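Rinsing road salt off boots and floor mats indoors

mattock_12
We rent the upper half of a house on Birkham and there's no outside tap in winter. Everything comes in covered in salt. I've been doing boots and car mats in the bathtub and the drain is slowing down. What do people use?

Arruda
Stop using the tub. Grit settles in the trap and you'll be paying a plumber. Knock the mats out dry first, then wash them in a bin with a couple of inches of warm water.

pelletier_k
Disagree on the bin. Water weighs a lot and you still have to dump it somewhere. I use a mop bucket and a rag, one mat at a time. Takes 30 minutes for a full set.

Arruda
You dump it in the toilet after the grit settles. Leave the last inch and wipe it out with paper towel.

Benedita Fonseca
White vinegar and water for the leather boots, then a dry cloth. I wouldn't soak leather in anything, bin or bucket. Rubber mats can take whatever you give them.

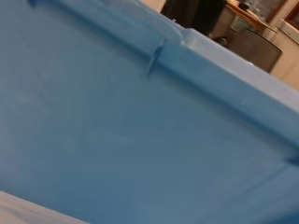 Arruda
Leather I'd agree with. For the mats, get a plastic bin with a thick rounded lip and a ledge inside it, same as on the blue one, since thin edges dig into your fingers when you carry water. Scuffs on the wall don't matter for this job.

pelletier_k
Still too heavy for stairs.

mattock_12
There are 12 steps, so I'll fill it in the bathroom and keep it there. Thanks all.

Comments

brerov: Does vinegar hurt the stitching?

Benedita Fonseca: Mine has been fine for two winters.

Last updated: December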